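首页 产品中心 技术资料 应用案例 下载 联系我们

Dellton DL-494 色织格纹面料 产品说明

DL-494 为纯棉色织平纹面料,经纬双向配色,格型为等距小方格。常备配色有粉白、蓝白、灰白、墨绿白四种,用于桌布、围裙、窗帘、靠垫套及轻型收纳内衬。面料由 Dellton 织造部生产,后整理在 Plustmont 工厂完成。本页参数适用于 2020年6月25日 之后出厂的批次,此前批次以随货检验单为准。

一、组织与纱线

经纱与纬纱均采用精梳棉纱,染色在织造前以筒子纱形式进行,活性染料,高温皂洗两次。由于颜色在纱线阶段已经固定,布面正反一致,裁剪时不必区分正反面,但同一件成品各裁片应取同一方向,避免经纬缩率差异造成格型错位。

组织为一上一下平纹。深色纱与白纱按等数交替排列,双色交叉处呈中间色,因此每个循环内可见深色、中间色、白色三种方格。格型边长在出厂状态下经向与纬向允许有微小偏差,洗后趋于一致。对格要求严格的用户,建议先做预缩再排料。

二、后整理

标准后整理流程依次为烧毛、退浆、丝光、拉幅、预缩。不加硬挺剂,不做荧光增白。如需防污或防泼水处理,可在订单中注明整理代码:W 为防泼水,S 为易去污,WS 为复合整理。加做整理后手感略硬,透气性下降,用于贴身用途时不建议选择 WS。

防泼水整理的效果随洗涤次数递减。每次洗后以中温熨烫可恢复一部分性能,熨烫前应确认布面无残留洗涤剂。

三、色牢度与缩率

耐皂洗、耐摩擦、耐汗渍、耐光四项按批次检验,结果列于随货检验单。粉白与蓝白两色的湿摩擦数值通常高于墨绿白,后者首次洗涤应单独进行。

缩率以水温 30 摄氏度、中速洗涤、悬挂晾干为测试条件。滚筒烘干会使经向缩率增大,烘干后再熨烫不能完全恢复原尺寸。制作窗帘时,下摆折边应留足余量,待首次洗涤后再定最终长度。

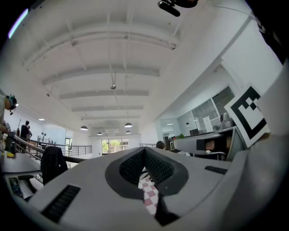

耐光性能与使用位置有关。朝南窗口长期悬挂的成品,深色纱会先于中间色区域出现可见变化,格型对比度降低。可每隔一个季度将窗帘左右对调,使两侧受光均匀。加缝白色遮光里布也能延缓褪色,里布应选用缩率相近的棉布,化纤里布洗后容易起吊。

四、裁剪与缝制

铺布前应松卷静置,让面料回缩。铺布层数不宜过多,层间对格以针板定位,不使用重物压布拉伸。裁刀保持锋利,钝刀会在格线处拉出纱头。

缝纫用 11 号或 14 号机针,涤棉包芯线。直线缝针距取中等,过密会在布边形成起皱。围裙系带、桌布四角等受力部位应回针加固。斜裁滚边可以使用本面料,成品格型呈菱形,滚边条拼接处需沿对角线对齐。

缝份外露的部位须锁边。平纹组织在反复洗涤后容易脱散,不锁边的裁片不在品质保证范围之内。

五、规格与订购

门幅分标准幅与宽幅两种。宽幅仅供粉白与灰白两色,其余颜色需按订单生产。标准卷长 25 米,卷芯为纸管,外包聚乙烯薄膜,附标签注明品号、色号、批号、卷号和净长。

订单生产的最低数量为 3,000 米,单色计算,不同配色不可合并。交期自色样确认之日起算。色样以 Dellton 实验室灯箱在标准光源下的比对结果为准,用户自行在荧光灯下比对可能出现偏差。

零剪业务由 Mercado 仓库负责,只供应常备配色。零剪不退换,布面疵点按外观检验规则让码,让码位置以红线标于布边。

六、洗涤与保养

机洗水温不超过 30 摄氏度,使用中性洗涤剂,不可氯漂。深浅色分开洗涤。洗后及时取出抖平,在阴凉处悬挂。熨烫使用中温,带 W 或 WS 代码的面料垫布熨烫。

油渍应在洗涤前用少量中性洗涤剂局部处理,从外圈向内轻压,不要用硬刷。茶渍、咖啡渍处理方法相同,时间较久的污渍可能无法完全去除。

七、储存

布卷水平放置,离地存放,避免阳光直射。堆叠时底层布卷长期受压会产生横向压痕,存放超过一个季度应翻动换位。已拆包的布卷须重新覆膜,防止布边积尘和泛黄。仓库湿度过高时,纸管卷芯吸潮变形,会影响后续退卷,发现卷芯变软应先换管再上机。

八、常见问题

同一色号不同批次可否混用?不建议。各批染色存在允许范围内的色差,单独观察不易分辨,拼接后较明显。补单时请提供原批号,仓库优先查找同批余料。

格型歪斜如何判断?取一整幅布,沿一根深色纬纱从左布边量到右布边,读取两端的高低差。超过检验单所列纬斜限值的,请在裁剪前提出,裁剪后不予受理。

可否用于户外桌布?可以短期使用。长期户外使用应选用 Pledance 系列涂层面料,DL-494 未做防霉处理,潮湿状态下折叠存放容易产生霉点。

九、技术联系

织造及色牢度问题:Selvaraj Weerakoon
后整理代码与定制配色:Vasanthi Gazi
零剪与批号查询:Shafiq Bepari

来函请注明品号、色号及批号,涉及疵点的请附布样,布样尺寸应至少包含三个完整的格型循环。7月盘点期间零剪暂停发货,整卷订单照常处理。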